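Tavine sets out spending plan for packing line

22/09/2019

Tavine, the contract packing firm based on the Gromlow estate, has approved a budget for its first automated packing equipment. The money will pay for two robot cells, a short run of conveyor and a year of support, with the order due to be placed before the end of the financial year.

The company put the total at £290,000. Most of that goes on the cells themselves, which will be supplied by Dmytriv, an integrator that already looks after the firm's labelling machines. The rest is split between guarding, floor repairs, electrical work and training. A sum has also been held back for changes to the grippers once the line is running.

Tavine packs mixed boxes of snacks, toiletries and small household goods for wholesalers and online shops. Orders tend to be short and varied. A customer may ask for one mix of bars in the morning and a different one after lunch, and the packers are used to changing over without stopping for long. That has made the firm slow to automate, and two earlier proposals were turned down on cost.

The first of those, three years ago, was for a fixed machine that placed one product at a time into a tray. It would have needed a new set of parts for each box size. The second used a robot arm but relied on products arriving in a straight line, all facing the same way. Tavine would have had to buy a separate feeder to make that happen, and the quote went well past what the board was prepared to spend.

The present plan begins with the packing of wrapped bars into lidded storage boxes, a job that is still done entirely by hand. Bars are tipped out on the table and picked from the pile, and the mix in each box is set by the order sheet. Wrappers are glossy and bend when gripped, and bars in a loose pile lie at all angles with some on top of others.

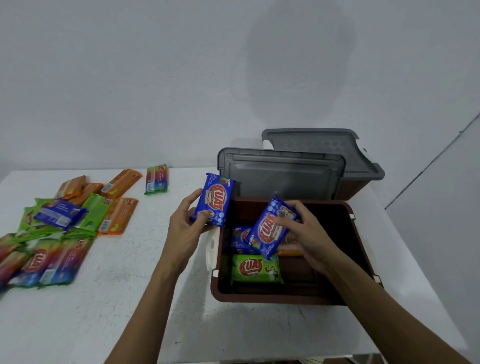
Wrapped bars are packed by hand into a storage box.

Dmytriv ran trials at its own workshop over the summer using stock sent over by Tavine. The aim was to find out how well a camera and a suction gripper could cope with a loose pile, and what rate could be expected over a full shift. The trial system packed 359 boxes in its longest unbroken session. It stopped more than 30 times during that session for a person to step in, usually when two bars were picked up together or when a wrapper had folded over and the suction cup could not get a seal.

Tavine said the stoppages were higher than it wanted but that the trial had given it figures it could plan with. The budget assumes that one operator will look after both cells, clearing stoppages, topping up bars and fitting lids. Lids will stay a manual job for now. Adding a lid station was priced as an option and left out, as it would have pushed the project into the following year's spending.

The firm compared three ways of paying. Buying outright was the cheapest over the life of the equipment but took the most cash at the start. Leasing over 36 months spread the cost and included servicing, although the monthly charge was fixed whether the cells were busy or not. A third offer, from the equipment rental company Parnuno, would have charged by the box packed. Tavine judged that this suited a seasonal operation but became expensive once volumes rose in the run-up to Christmas.

In the end the board chose to buy the first cell and lease the second. If the second does not earn its keep it can be handed back at the end of the term. The leased cell will be the same model as the bought one, so that spare parts and grippers can be shared between them. The £290,000 total includes the lease payments falling in the first year only, and later payments will come out of the running costs of the packing hall.

No jobs are to be cut as part of the plan. Packers who now work at the bar tables will be moved to gift boxes and mixed cartons, where the firm has been bringing in agency staff at busy times. The saving on agency hours makes up the larger part of the case for spending the money. A smaller part comes from fewer wrongly packed boxes, with the cameras on the new cells checking each bar against the order before it is placed.

Some items proved harder to price. The floor in the packing hall is uneven near the loading doors and will have to be levelled before the cells can be bolted down. Two quotes for that work came in far apart, and the budget uses the higher one. Compressed air was another. The existing compressor can supply one cell but not both, and a larger unit has been added to the list with delivery timed for the second stage.

Tavine has also set aside money for samples. Each new wrapper design has to be shown to the camera system before it can be packed, and customers change their designs several times a year. The firm will ask customers to send samples ahead of any change, and it intends to write this into new contracts. Existing customers will be told by letter.

Hand packing will carry on beside the first cell for at least three months after it is installed. During that time the same orders will be run both ways, and the two sets of results will be compared before the lease on the second cell is signed. The tables will be kept afterwards for small orders and for products the robots cannot handle, such as soft pouches and anything in netting.

The site work is expected to begin once the floor contractor has been chosen. Dmytriv has quoted a delivery time of sixteen weeks for the first cell from the date of order, with a further two weeks for fitting and testing. Training for the first group of operators will take place at the Dmytriv workshop before delivery, and the remaining staff will be trained at Gromlow.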